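About Us

Hi, and welcome to Troltilon! I'm Katalin Lengyel, and together with Armindo Paiva I make and sell a hand-held gripper kit called the Pondora. If you've landed on this page you're probably trying to teach a robot to do something with its hands, or you know someone who is and you're shopping for them (lucky them!). Either way, come on in.

We opened for business on 7 Feb 2018 in the back half of a shop on Cordeiro Street, with one workbench and a very long list of things we were annoyed about. Armindo had spent years fixing pick-and-place machines, and I had been teaching evening classes in basic robotics. We kept running into the same trouble. Folks wanted to show a robot how a job is done, and the tools for doing that were either priced for a big lab or held together with tape. So we started making our own, and people started asking where they could get one.

The Pondora is a tool you hold in your own hand. You squeeze, the two fingers close, and the camera on top records what the fingers are up to. Later on you use those recordings to train a robot arm with the same fingers on the end of it. You don't need the arm while you're recording, so you can work at the kitchen table, in the garage, at your cousin's bakery, wherever the job really happens.

My favorite part is the fingers, and I'll talk about them all day if you let me. They're plain, boxy, matte black and squared off at the tips, with little round holes in the top. We tried fancier shapes, we really did! Curvy ones, skinny ones, a pair with a hook that Armindo still defends. But a flat face is easy to think about when you're lining up a grab, and when you want a different shape you can swap the whole finger out in a few minutes.
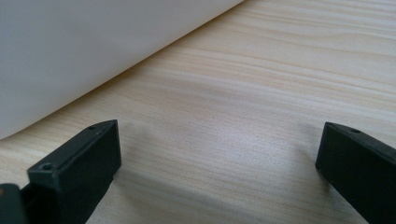

Armindo would like it added that the fingers are the easy bit and the squeeze handle took seven tries, so could somebody please put a kind word in about the handle. Fine! The handle is lovely. It's light, it works for lefties and righties, and the spring is soft enough that you can go a whole afternoon without your thumb complaining.

The kit comes in one box. You get the gripper body, the camera mount, two pairs of fingers, a charger, the screws and a small screwdriver, plus a printed guide of 14 pages that I wrote myself and that my students have been mean about in helpful ways. The camera itself is extra, as plenty of our customers already own one. Every kit gets put together and checked by one of us before it goes out, and yes, that means we're slow sometimes. We'd like you to get a good one.

We also do a service we call Rarnetti, named after the street where Armindo grew up. You tell us the job you want recorded, and we do the recording on our own bench and send you the files. Thin, flat and floppy stuff is what we get asked for most, and it's harder than it sounds — paper doesn't sit still for anybody. A standard Rarnetti order is 100 recordings of one job. The biggest we've taken on so far was 207, all for one customer, and we had a nice long lunch when it was done.

If you've never recorded anything before, my advice is to go slow. Come in from the side, open wide before you get close, and keep the tips where the camera can see them. Most first-timers rush the approach and then wonder why the robot rushes it too. It copies you, bad habits and all!

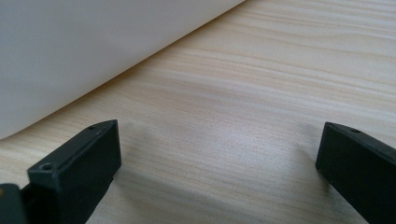 Can I use the Pondora with a robot arm I already have?

Most likely, as long as your arm can carry the weight and has a flat plate at the wrist. Send us the make and model before you order and Armindo will check the bolt pattern for you. If it doesn't match, he can usually cut an adapter, which adds a week or so.

What else should you know about us? We're still just the two of us, we still answer the phone ourselves, and we still work off that same first bench, though it's been sanded down more than once. Every May we open up the shop for a weekend so people can come try the kit, ask nosy questions and eat whatever I've baked. Kids are welcome and get to pick the finger shapes.

Repairs are done here too. If you drop your gripper (you will, I have), mail it back with a note saying what happened, and please wrap the handle well. Spare fingers are on the parts page, and if you want a shape you don't see there, send me a sketch.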